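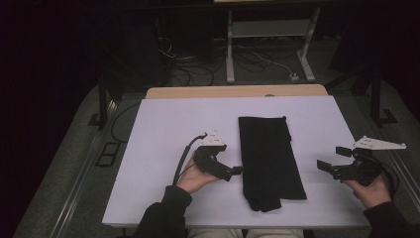
One piece of black fabric, folded or doubled over, on the white board at the Zaseo folding table.

FOR RELEASE IN NOVEMBER

Zaseo opens a free folding table in Flarondale, and you can bring your worst drawer

Hi from all of us at Zaseo! I write the little care cards that get tucked in with our tank tops, and for this one I get a whole page, so bear with me. Starting this November we're opening a folding table at our Flarondale shop. It's free, it runs every afternoon from two until closing, and you don't have to buy a thing. Bring up to six items of your own (clean, please) and we'll fold them with you until they fit the drawer you've got at home.

The idea came out of our mailbag. We got 44 notes last year on the same subject, and the subject was tank tops. T-shirts people can manage. A tank top has skinny straps, big armholes and hardly any shoulder, and the minute you pick it up it slides into a heap. I've been selling them for years and my own drawer was a disgrace until last spring.
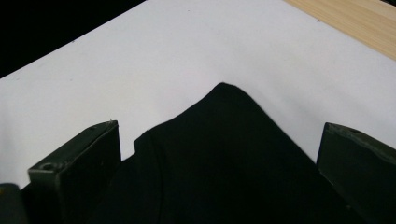

What we'll teach

The method is one we worked out at the shop, and it's pretty forgiving. Spread the top out flat with the straps pointing away from you and smooth it from the middle to the sides. Bring one long side in toward the center, then the other, and tuck the armholes in as you go so you get one long strip. After that you fold the strip up from the hem, twice for a deep drawer or three times for a shallow one. If the hem comes out crooked, leave it! It ends up on the inside anyway.

We like a white surface under dark clothes. You can see the edge of the fabric so much better, and lint shows up before it gets folded in with everything else. A big sheet of poster board on the kitchen table does the job at home.
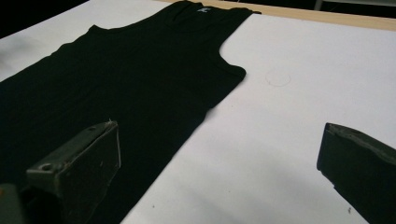

What's coming with it

Our partners at Emier have printed 3000 pocket-size folding guides for us, and they're free at the counter while they last. They cover tanks, tees, leggings and the dreaded zip hoodie. The first 1000 also have a strip down the side marked for drawer depth, so you can measure before you fold. I fought hard for that strip and I'm very pleased with it.

Lytvynenko, the tailoring shop across the street, is joining in too. If something comes out of your bag with a stretched strap or a hem that's let go, they'll look it over and give you a price on the spot (small repairs only, no coats).

How to join in

Just walk in. Kids are welcome, and so are giant bags of laundry, though we'll still ask you to pick your six. Groups should call the Flarondale shop ahead of time so we can clear a bit more table space.

For press visits, ask for the care desk at Zaseo, Flarondale. Mornings are best.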